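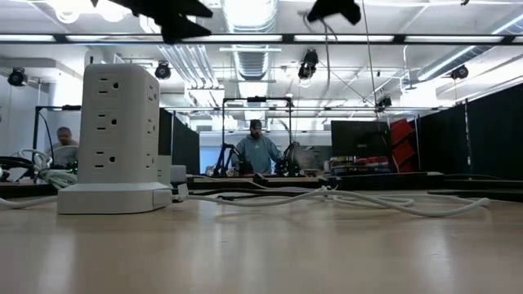 Budget équipement pour un deuxième poste, besoin d'avis
vdm_atelier
On ouvre un second poste de manipulation en octobre et je dois chiffrer tout ce qui n'est pas le bras. L'alimentation, je l'avais oubliée au premier devis. Une tour multiprise blanche posée sur la table, des prises sur deux faces, un long câble qui traverse le plateau : pour un poste ça va, pour deux je me méfie. Orneston me propose un rail fixé sous la table à 670 € par poste. J'ai 1481 € en tout, doigts de rechange compris.

kelig29
670 pour un rail, c'est cher. Chez Cunico on a pris des tours et des goulottes, 200 € le poste, pose comprise.

Murray Faulkner
Pas d'accord. Un câble en travers du plateau, le bras finit par l'accrocher. Prends le rail et rogne ailleurs. Tu manipules quoi comme pièces ?

vdm_atelier
Des petits chargeurs, surtout.
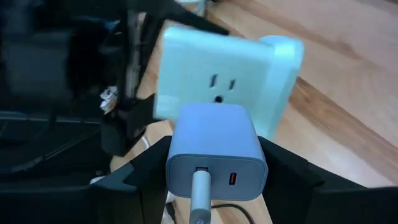 Chargeur à deux ports tenu entre les doigts, un câble branché.

Les doigts Achari sont à 67 € la paire. J'en compte deux d'avance.

kelig29
Deux paires, c'est peu si tu fais du branchement toute la journée. Prends-en quatre, ça fait 268.

Murray Faulkner
Deux rails + quatre paires = 1608, il dépasse. Un seul rail pour le nouveau poste, et la tour reste sur l'ancien.

vdm_atelier
Un rail et quatre paires, 938. Il me reste 543 pour les câbles et la protection électrique. Je demande quand même un prix à Valtdale avant de signer.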